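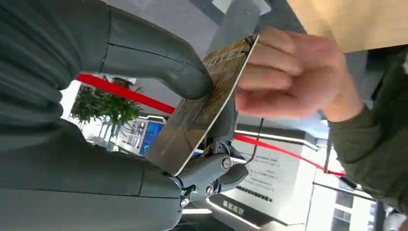

About us

Hi, and welcome to Gurgate! We're a small company of five people (plus whoever we can talk into handing things to a robot for an afternoon), and what we make is examples. Lots and lots of examples. If you're trying to get a machine to learn how to pick up a key, turn a jar lid or take a card out of somebody's fingers, you need to show it the thing being done over and over, in as many slightly different ways as you can stand. We can stand quite a few.

I started Gurgate after years of working on the other end, trying to train models on recordings that were all made at the same bench, by the same person, under the same lamp. The models did fine at that bench. Move the lamp and they fell apart! So the first thing I did was rent a van, and the second thing was get us out of the building as often as possible.

What we do all day

Mostly we do handovers and small-object work. Cards are a favorite of mine because they look so easy. They're thin, they tip, the shiny ones throw light back at you, and a person passing you one almost never holds it the same way twice. Our robot hand has a camera close in at the wrist, so what gets recorded is mostly fingers, joints and whatever is being held, with the room going by at odd angles behind. It's a strange way to look at the world and I've grown very fond of it.

A person guides the arm through each attempt from a control rig we call Berchtold (it has a name because we used to have two and kept mixing them up). We record the wrist camera, the joint positions and the finger pressure together, and then somebody sits down and watches every single attempt and writes a plain sentence saying what went on. "Takes the card from the person's hand, holds it by the lower part." That sort of thing. We do keep the fumbles, by the way, and label them as fumbles. Customers ask for those more and more.
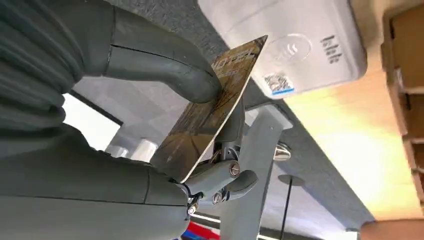

The labeling takes longer than the recording, and I wish I could tell you we'd found a shortcut. Our rule is that two people have to agree on where a grasp begins and where it ends, and when they don't agree they go and argue about it over by the coffee machine. Some of our best changes to the instructions came out of those arguments — the whole section on when a pinch counts as a grip, for one.

Where we are

Home base is in Nidton, upstairs, with a freight elevator that we love and fear. We also take the equipment out to shops, lobbies, exhibit halls and anybody's office that will have us. Bright rooms, dim rooms, plants, shelves, signs, people walking by... all of it is useful to us, so please don't tidy up before we come!

Our collections

Unwood is our main collection and the one most people write to us about. The current release went out on May 12, 2021 and has 362 tasks in it, sorted into 29 groups by what the hand is doing (pulling, stacking, passing, and so on). If you had the earlier release, the folder layout has changed a bit, and there's a script in the download that'll move things over for you.

Working with us

We take on four outside projects a year, and we'd love to hear about yours, even if it's only half an idea. Tell us what object, what motion and what kind of place you have in mind, and we'll write back with questions. We're also nearly always looking for people in Nidton who'd like to try guiding the arm. You don't need any background in robots, just patience and a willingness to pass the same card back and forth all morning. Snacks are on us.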